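Zarside Folding Voting Booth, Four-Station

Item 118-Z
Ships flat, one carton per unit

The Zarside is a four-station privacy booth for polling places that have to be set up and cleared the same day. It stands on its own legs and needs no table. Four voters can mark ballots at once, each facing inward with a panel on both sides.

Most of our orders come from county election offices that use borrowed space such as school gyms, church halls and arena concourses. The booth was drawn up with those rooms in mind. The feet are rubber and won't mark a sealed floor, and the folded unit goes through a standard single door.

Setup takes one person roughly 6 minutes the first time. Unfold the legs until they click, stand the unit up, then drop the writing shelves into the slots and slide the privacy panels down behind them. No tools are needed.

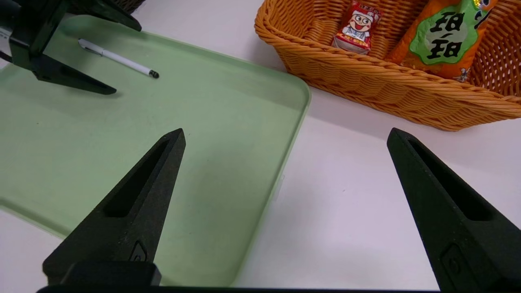
Each station has its own battery light on a short arm. Batteries are not included. The lights can be left off the order if your sites are well lit – choose "no lights" in the options menu and the price adjusts.

Specifications

Height, standing: 70 inches
Weight with lights: 41 pounds
Stations: 4
Panel color: white or gray
Shelf: removable, wipe clean
Carry bag: included

Accessible station

The standard shelf height does not suit voters who are seated. Order at least one Zivholm seated-height booth for each polling place. It uses the same panels and the same carry bag as the Zarside, so spares can be shared between the two.

Spare parts

Legs, shelves, panels and light arms are sold one at a time. Parts from the older Testa booth do not fit, except for the rubber feet. Bugti light arms fit both.

Ordering

We accept purchase orders from county and city offices. Orders received by noon on Monday ship the same week while stock lasts. For delivery before early voting, please order by the end of August – freight slows down in the fall. Unused booths in their original cartons can be returned for credit, less shipping.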